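June, bench notes, peg board

Picked up after lunch where the last entry left off. The board is the white one, the Drerkmont pattern, on the dark table. Blue parts are the second batch from Nulavness. The first batch had swollen ends and I put it in the scrap tub under the sink.

Went over the small pegs before setting anything out. Sanded the ends with 400 grit, one light pass, wiped them with a dry cloth. Two still bind going into the slotted plate. They bind at the top edge of the slot and then drop freely once past it, so I think the lip on the plate is the trouble and the pegs are fine. Ran a fingernail along the lip and could feel it. Will take it down with the small file and try the same two again.

The gear part is better than I expected. It turns on its post without scraping. The peg on top is a bit short to pinch comfortably, and Ouellet's drawing has it longer. Either we have an old drawing or they printed from an old file. Drawing number on our copy is 3404, no revision letter. Need to ask.

Square plate: the holes are true, but the plate itself rocks on one corner. Put a scrap of card under it for now. Don't leave the card there permanently, it will compress and we'll be chasing the same wobble again in a month.

Things to keep the same from one setup to the next:

- gear part goes on first, then the small pegs
- square plate to the right, slotted plate to the left
- loose cylinder stays on the square plate when it isn't in use – it rolls, and I have already been on my knees for it once
- board square to the table before anything is placed on it

The last one matters more than it sounds. I spent 15 minutes on a slot that seemed too narrow and it was only that I was coming at it skewed.

Board and blue parts this afternoon:
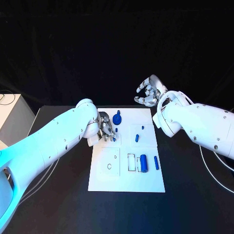
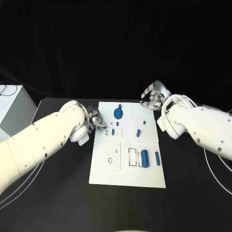 Filed the lip after that. Six strokes, checked, four more. Both of the bad pegs now go in with finger pressure and come out without lifting the plate. I did not touch the other slots. If they start to bind, same treatment, but stop early, there isn't much material to lose on that edge.

Tried the spare cylinder from the Pandau kit in the round hole out of curiosity. Too loose, it leans. The kits are not interchangeable whatever the sheet says. I've put a strip of green tape on the Pandau tin so the parts don't get mixed at the end of the day.

Black curtain still smells of the storeroom. Leave it hanging overnight with the fan on low.

Left to do:

- [ ] ask Ouellet for the current revision of 3404
- [ ] proper shim for the square plate (thin brass if there is any left)
- [ ] reprint the cylinder, the end face has a seam on it
- [x] file slotted plate
- [ ] find a lid for the blue parts tray

Count at close was 11 in the tray and nothing on the floor. Packed up at 5:40. The small file is back in the drawer with the calipers, handle end out. Scrap tub needs emptying before anyone adds to it.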